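The coaster test, or why I stopped buying "protective" table oil

12 November 2024

I've been meaning to write up the furniture oil thing since June, when I first got suckered, and a couple of people in the comments of my floor wax post asked for it. So this is long. Skip to the bottom if you only want to know what I put on my table now.

It started at the home show, which Wevent runs in the big shed out by the ring road. I go most years for the free parking and the fudge. There was a stand for a product called Gumard, which describes itself as a "living finish" for timber. The bloke on the stand had a sample board, a spray bottle and a headset microphone. He sprayed the board, the water beaded up, he wiped it off with his sleeve, and a small crowd made an approving noise. I made it too, I'm sorry to say.

Water beads on almost anything you've just rubbed with oil or wax. It beads on a freshly waxed car and on a greasy baking tray. What I'd like to know about a tabletop is what happens when a mug sits on it through a whole phone call with my sister, and whether the surface behaves the same way in month four as it did on the morning someone rubbed it up for the public. None of that fits into a demonstration with a headset, so it wasn't demonstrated.

I bought a tin anyway. It was dear. The label said it was made in Erkesora, which I took for a country and then discovered is a trademark belonging to the same company. The label also said "up to 100 times more resistant". More resistant than what? To what? I read that tin front and back and under the lid. I wrote to them and asked, and I got a very friendly reply telling me how passionate they are about timber.

"Up to" is doing a lot of lifting there. A product that's no better than bare wood still sits comfortably inside "up to 100 times". So does one that's worse, if you think about it for long enough, and I had time to think because the first coat took ages to stop being tacky.

Then there's the reviews page. It has more than 4000 ratings, and the bar chart looks like a cliff. I read as many as I could stand. A great many were written the day the tin arrived, and they praise the packaging, or the smell, or the courier. Plenty say "can't wait to try it". I don't doubt these are real people, but a review of a finish written before the finish is on the wood tells me about the box. I went looking for the ones that mentioned a second year and found hardly any, and the ones I did find were grumpier.

My own experience, for what one person's table is worth (very little, and I'd want you to say the same about everybody else's table). I did the dining table and left the underside of one leaf bare so I'd have something to compare it with. Six weeks on I flipped the leaf and put a damp glass on each side, swapped over the next night, and so on for as long as I could be bothered. The oiled side looked nicer. It was richer in colour and pleasant to run your hand across. It also marked. The bare side marked a bit more. If you'd asked me to put a number on the difference I'd have refused, and I'd suggest the people who print numbers on tins might consider refusing as well.

I should be fair. Oil has its uses. It brings up the grain, it's easy to patch, and if you get a ring you can usually rub it back and go again, where a hard varnish needs stripping. If the stand had said "looks lovely, needs redoing, won't stop a hot mug", I'd have bought it and had no complaint. That's an ordinary, decent claim, and I suppose it doesn't draw a crowd.

Somebody is going to tell me that traditional methods beat all this modern rubbish, so let me get in first. The other tin I tried, Mazandarani, is sold on exactly that line. Old recipe, slow process, passed down, picture of a mortar and pestle. I liked it slightly better, mainly for the smell. But "people have always done it this way" is a claim like any other, and people have always had rings on their tables too. My grandmother's sideboard was polished every week of her life with something out of a brown jar, and it had a pale circle at one end that she covered with a doily. Nobody put that on a label.

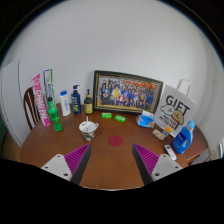
Table protection, as far as I can work out, comes down to keeping wet and hot things off the wood, and the finish is a distant second. It's a boring answer and there's not much money in it. A plain brown wooden table with a dark red coaster in the middle has most of what it needs, provided the cup gets put on the coaster and doesn't end up off to the left of it, as cups do. I've watched myself do it. I own plenty of coasters and I park my tea beside them – every time, at arm's length, while reading something. No oil on the market is going to fix that, and I'd be wary of any that hints it might.

Even coasters aren't above suspicion, mind you. The glossy sort can trap a bit of moisture underneath and leave you a square mark instead of a round one. Some cork ones shed. I had a set of 2 with felt backing that left fluff on the oil while it was still curing, which was my own fault for being impatient, though the tin did say "touch dry in minutes".

What I use now: a basic oil from the hardware shop, unscented, no story on the label, rubbed on thinly with an old T-shirt and wiped off well before it has a chance to go sticky. Lay the rag out flat outside to dry afterwards, don't ball it up in the bin, because oily rags can heat up and catch fire. That warning was in tiny print on the Gumard tin, underneath a drawing of a leaf. I redo the top when it looks dull. I can't tell you how often that is and I'm suspicious of anyone who can, given they've never met my table or my household.

If you've had a finish on for more than a year and kept a bare patch to compare it with, please leave a comment. Photos of beading water will be read with interest and then ignored. Next post is probably grout.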